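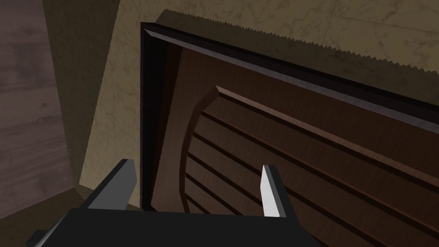

Research

Ye-seo Oh keeps a list of doors. The ones with lever handles are marked in green, the ones with knobs in orange, and the cupboards that stick are in red. All of them exist only inside a computer, in a set of furnished rooms called Pernidura, where her group has been teaching a robot to fetch and put away household things.

The group's question is a simple one. When a robot practises in a simulated home and then fails at a task, how much of the failure is down to the robot and how much to the home? Simulated furniture is made by people in a hurry. Hinges are set a little off centre, wood weighs the same as foam, and shadows fall where they shouldn't.

"We had been treating every miss as the robot's fault," says Oh. "Then Chae-won started going back through the misses one at a time."

Chae-won Yeon spent most of July on the job. She took 2596 failed attempts and replayed each from the robot's own viewpoints, including the one at the wrist, and sorted them by cause. The method is slow and needs a person at a desk, but it gave the group something to check its software against.
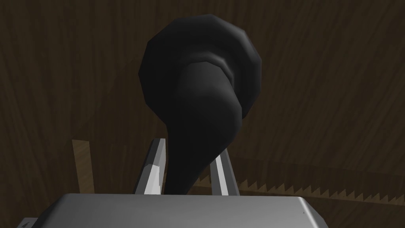 Grasping was the largest pile. A gripper with two straight fingers has to decide where on an object to close, and the earlier version of the software chose the middle of whatever it saw. That works for a box. It is a poor rule for something like the dark piece used in these runs, with a wide rounded head and a neck that tapers away beneath it, where the better place is the neck, between the fingers, with the head standing clear above. The new version, which the group calls Vetitz, looks for the narrowest part it can reach and gives up early if there isn't one.

Giving up early turned out to matter. In the older system a bad grasp could use up a whole attempt. Vetitz is allowed 12 seconds to settle on a grip before it must back off and try from another side. Yi-an Noh, who wrote that part, first set the limit at 15 and found the extra time was mostly spent hovering.

Doors and wardrobes were the next pile, and they are harder to fix with a rule. The robot has two arms and a broad body, and in a narrow room the body is often the problem.
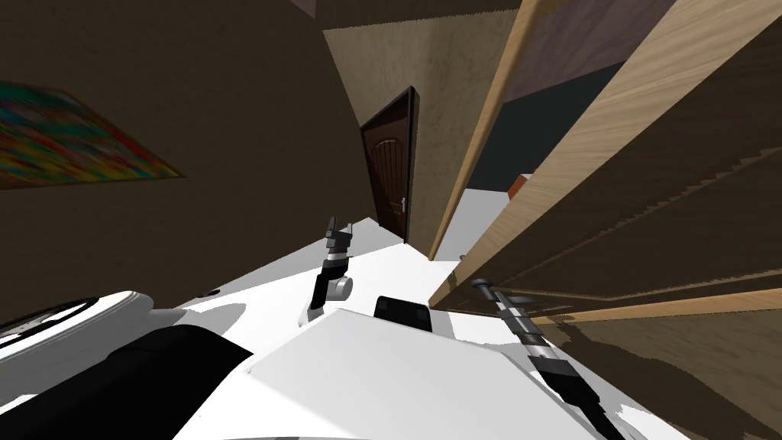
An arm may have a clear path to a panel while the base has no space to turn once the panel swings out. Vetitz now plans the base and both arms together, and it will not start on a door until it has found somewhere to stand when the door is open. The cost is a pause at the start of each task, which Noh would like to shorten.

To test the changes the group ran 1000 fresh attempts in rooms the software had not been trained on. Failures on grasping fell by more than half. Failures on doors fell too, though by less, and Yeon's sorting put many of those that remained down to the furniture itself.

Sandrine Baudry, an engineer at Du Plessis who works on robots for care homes, has read the results and would like to see them repeated on a real machine. "A simulated wardrobe never has a coat caught in it," she says. Oh agrees, and the group has booked a test flat for the autumn. Until then Yeon is passing her corrections to the people who build the rooms, starting with the red entries on the list.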